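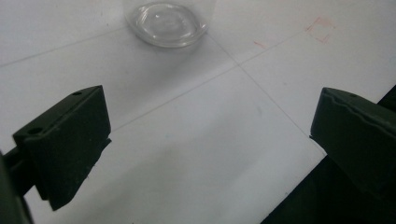 Race Committee Forum: Protests and Rules

Topic: Shortened course in Race 4, Cirero Trophy

Posts in this topic: 14

Ovitz_SC_Sailing_Office
3 August 2026
The sailing office has received several inquiries regarding the decision to shorten Race 4 of the Cirero Trophy at the second windward mark. Members are invited to set out their views in this topic before the sailing instructions for next season are drafted. Requests for redress arising from the race have already been heard and will not be reopened on this forum.

leech_line
I thank the office for opening the topic. My concern is with the location of the finish. The fleet had sailed two beats in a dying breeze, and the boats that had gone left were rewarded by a shift that would have evened out on the run. Finishing at the windward mark gave the race to whoever happened to be on that side. A finish at the leeward gate would have been fairer.

H. Eren
I served as race officer and am content to be named: Hüsnü Eren. The leaders reached the mark with 14 minutes remaining before the time limit. The breeze on the lower half of the course had fallen below four knots. In my judgment, the leading boat would not have completed the run in time, and the race would have been abandoned. Flag S was displayed with two sound signals before the first boat reached the finishing line, as the rules require.

leech_line
I do not dispute that the signal was correct. I dispute the judgment. The breeze filled in again shortly after the finish, and several of us sailed home at a good speed.

sail_49
With respect to the previous poster, the race officer did not have that information when the decision was made. I was deep in the fleet, on the wrong side, and lost a great many places. I would still prefer a scored race to an abandoned one.

Mallilent Fleet Secretary
The Mallilent fleet has discussed this matter and holds a different view. Our members traveled a long distance and would have accepted an abandonment, followed by a resail in the afternoon. There was time in the schedule for one more start. We request that the sailing instructions state a minimum wind strength below which no race will be continued.

H. Eren
I would advise against a fixed figure. The committee boat, the mark boats and the competitors rarely agree on a reading, and a fixed figure invites a protest every time one of them differs. As to the resail, the final warning signal had to be made by three o'clock, and the boats could not have been brought back to the starting area before then.

Ludivine Lacroix
May I raise a separate point? At the finish, the line was laid between the mark and a staff on the committee boat, and the boat was anchored so close that three of us overlapped with very little room. One boat touched the mark. Whatever is decided on wind strength, I would ask for a longer line.

H. Eren
Ms. Lacroix is correct. The line was too short. The boat dragged her anchor while settling, and I elected to leave her in place — the leaders were nearly upon us.

McIntyre_Bow
Could the fleet be told on the radio when a shortening is under consideration? Other clubs do so, and it does no harm.

leech_line
I would oppose that. Not every boat carries a radio, and a boat that hears the message may change sides on the strength of it.

McIntyre_Bow
The answer would be to require a radio aboard every boat.

Ovitz_SC_Sailing_Office
The office has noted the request for a longer finishing line and will include it in the race management notes. The proposals concerning minimum wind strength and radio announcements will be placed before the fleet captains in January. Written submissions should carry the member's name and sail number.

Mallilent Fleet Secretary
Our submission will follow. We maintain our position on the resail.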